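Backing fabric for a donation quilt – seams or wide back?

Posted by irkska_mom in Community Sewing & Giving

Hello everyone! Our little sewing circle at the Bratumness library is finishing a quilt for the veterans' home and I have gotten myself stuck on the back of it. The top came out longer than we planned (we added a second border because the first one looked skimpy), and it now measures 112 inches on the long side. I had set aside plain navy cotton from the regular bolt, and of course it isn't nearly wide enough in one piece. One of the ladies says to piece it with a seam right down the middle, and another says a center seam wears out first because that's where everybody folds a quilt. I could buy the extra-wide backing, but we've spent most of what we had on batting already. Does the seam really matter on something that will be washed a lot? We'd like to hand it over in May, and I'd hate to send a lovely gift that splits after one winter. Thank you in advance, and sorry this got so long.

Rahman Street Stitcher

Oh, I have been right where you are! I have made these for our county drive for years, and I pieced nearly every back, so please don't feel you have to go buy the wide stuff. What your friend says about the center fold is true enough. My way around it is to use 2 seams in place of one. Keep a full width of fabric in the middle and put half a width on each side, so the seams land where the quilt doesn't usually get folded.

A few other things I've learned the slow way. Trim off the selvages before you sew, all of them, even if it feels wasteful. They're woven tighter than the rest and they'll pucker in the wash. Use a half-inch seam and a shorter stitch than you'd use on the top, and press the seams open so there isn't a ridge for the quilting to bump over. And do wash that navy first! I once put an unwashed red behind a cream top and I still think about it. If the rinse water is still coloring up after 3 washes, I'd pick a different fabric.

Leave yourself at least four extra inches on every side, more if it's going on a longarm, and call whoever is doing the quilting before you cut, as some of them are particular about which way the seams run. 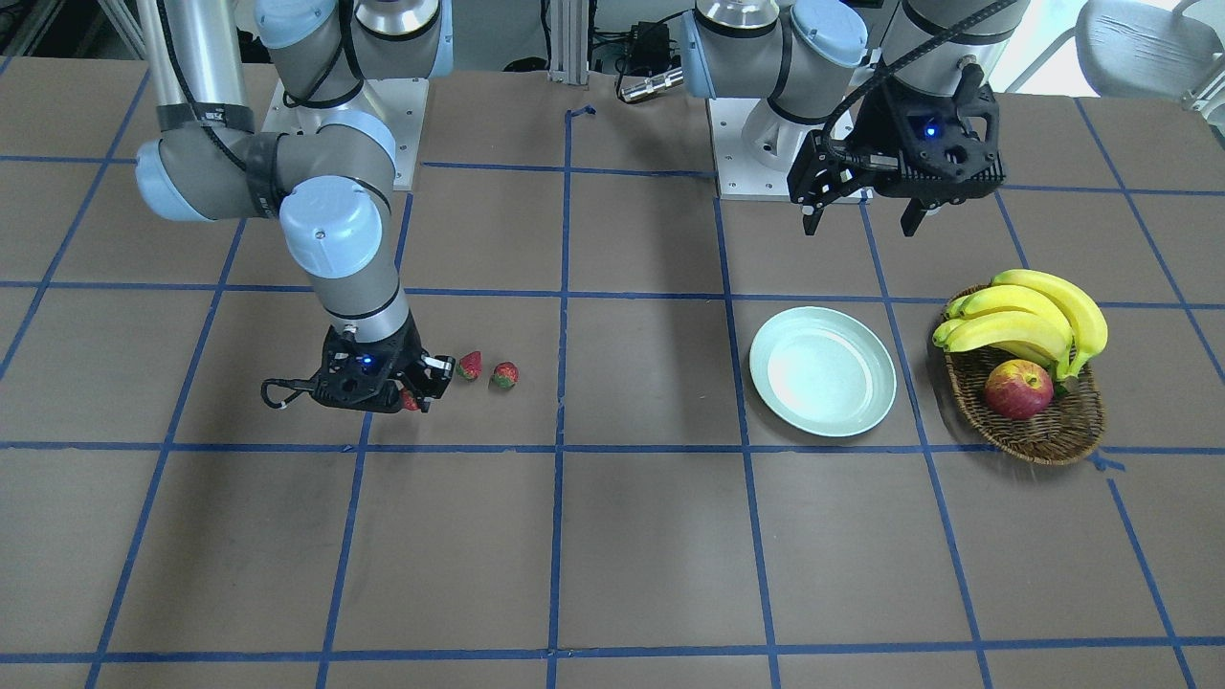

Oh, and the label – sew it on before the quilting if you can, down in a bottom corner, so it gets stitched through and can't come loose in a hospital laundry. We write ours with a fabric pen and heat set it with a dry iron, and the ones that have come back to us for mending were still perfectly readable. Put the town on it too. The folks who receive them like knowing where it came from, and so do their families later on.

BrosiaBobbin

wide backing every time. life is too short. our guild buys a whole bolt and splits it up, so maybe ask around before you pay full price. also check the clearance shelf, nobody says the back has to be navy

quilter976

Agree with the two seam method. Flannel is nice on the back too but it shrinks more than cotton, so wash it hot and dry it before you cut. Good luck with the quilt, I'm sure they will love it.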